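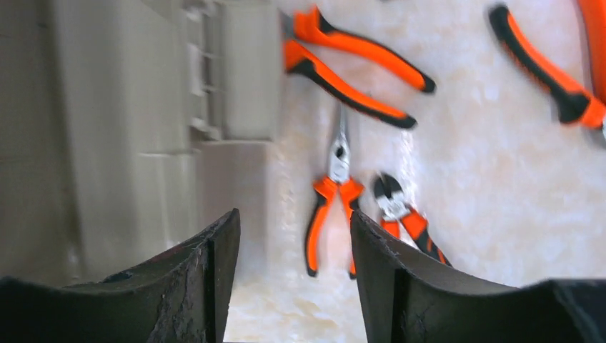

A reader wrote in after my last post to say that sourdough starters are far tougher than I make them sound, and that she once left hers at the back of the fridge for 3 months and had it bubbling again inside a week. I have been thinking about that note ever since, mostly with relief, as mine had been sitting behind the pickles since we got home from the lake and I was scared to lift the lid.

Well, I lifted it! There was a gray puddle on top and a smell like nail polish remover, and the old me would have tossed the whole jar. I poured off the puddle, kept a spoonful from the bottom, and gave it 30 grams of rye flour and the same of water. Nothing the first day. Nothing much the second, either, except that it smelled a bit more like apples — I made my husband sniff it, and he said apples too, though he may have wanted to get back to his show.

By the fourth day it had nearly doubled, and I was so pleased I baked two loaves when we needed one. The first was flat as a slipper (I rushed the second rise, I always do). The other one came out tall and crackly and we ate half of it standing up, with too much butter.

I still buy my rye from Kettunen, the little mill shop out past the feed store. They were out of the coarse grind, so this was all done with the fine, and I can't say I noticed much difference. If you have a neglected jar of your own, give it a few days before you give up on it. Next I want to try the seeded loaf again, the one that stuck to the pan last July.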